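Wednesday, the plants, the table

OK quick one before work. Coffee going cold already.

So the table. A few of you asked if I ever finished it and yes, finally, as of Sunday night. Long light wood thing, rounded edge, I bought it secondhand off Lieven Verbruggen when he moved out to Mondero and it sat in my hallway under coats until I couldnt stand it. Cleaned it, sanded the worst ring marks, two coats of oil. 153 dollars all in, if you count the sandpaper. I do count the sandpaper.

New rule is nothing lives on it. No mail, no keys, no chargers. Two little potted plants down at the far end and the rest stays bare. We'll see. Last time I made a rule like this it held for 10 days.

The plants. One of them has red and orange flowers and it's the one I worry about. Hanane Samir gave me a talking-to over it -- apparently I was drowning the thing. I used to pour from a big glass, straight in, and the water ran out the bottom and left a mark on the wood. Hence the sanding. So now it's a spray bottle. The old one was a 600 ml monster from under the sink and my wrist hated it, so I switched to a pink one with a light blue trigger, which also looks nicer sitting out (yes I know, nothing lives on the table, it goes back on the shelf after).

Routine, such as it is. Around breakfast, finger in the soil first. If it's dry, a few squirts at the soil, not on the flowers. Hanane was very firm on the flowers. Then wipe the wood right away with a dry cloth, becuase oil or no oil I am not sanding that end again. Turn the pots a bit so they don't lean. Done before the toast is up.

Still to do: felt pads for the table legs, something on the back wall maybe, and find out if the shop on Benkirane still sells those little saucers. Mine are chipped and one is the wrong size anyway.

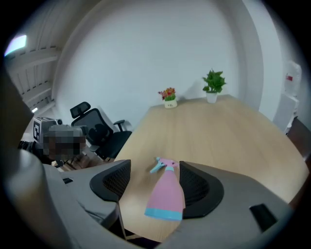 And chairs. I need chairs. Two more at least, and they can't be the folding ones again. If anybody local has a pair going for under 300, message me -- I can pick up after six most days.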